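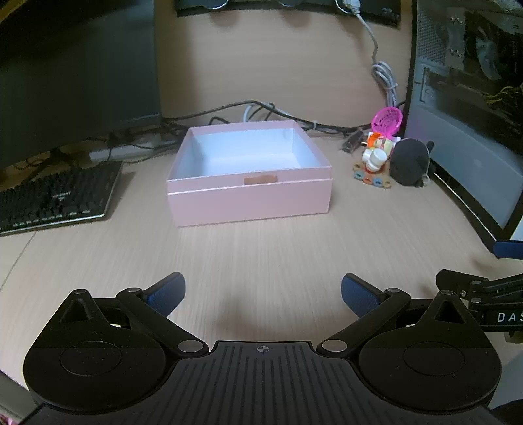
Robots que aprenden mirando manos: menos prisa, por favor

Otra vez toca hablar de enseñar tareas a un robot llevándole la pinza de la mano. Desde que Skirnmont anunció su programa de recogida de demostraciones, tres lectores nos han escrito para preguntar si conviene apuntarse. Nuestra respuesta corta es que todavía no.

La idea es fácil de contar. Una persona coge una pinza manual, hace la tarea con ella (meter juguetes en una caja, por ejemplo) y la grabación sirve después para entrenar al brazo. Sale más barato que teleoperar un robot entero y cualquiera aprende a manejarla en una mañana. Hasta ahí, de acuerdo.

Lo que no compramos es la cuenta que viene detrás. Skirnmont habla de 300 demostraciones por tarea y da a entender que con eso basta. ¿Basta para qué mesa? El mismo juguete junto a un teclado, o con los cables detrás y el monitor a un palmo, ya plantea otro problema. Quien ha grabado unas cuantas sesiones sabe también que a media tarde la muñeca se cansa y los agarres empeoran, y esas tomas entran en el conjunto igual que las buenas.

Navport defiende lo contrario: mando a distancia desde el primer día, con el brazo definitivo. Dicen que así el operario no hace movimientos que la máquina no pueda repetir. Es un argumento serio, aunque su demostración de primavera duró 40 minutos y dejó 2 tareas terminadas. A ese ritmo, reunir 128 ejemplos decentes se come la semana de cualquiera — y el presupuesto.

En medio queda Sharifi, que mezcla ambos métodos y publica sus fallos junto a los aciertos. Nos gusta más el gesto que los resultados, de momento bastante flojos con objetos blandos.

Si alguien viene a vendérselo, pregunte cuántas tomas descartaron y con qué criterio. Pregunte también si probaron en una mesa distinta de la de grabación. Nosotros lo hicimos con dos proveedores y seguimos esperando la segunda respuesta.

En octubre visitaremos el taller de Flasatmont, donde prometen dejarnos mover las cosas de sitio antes de cada prueba.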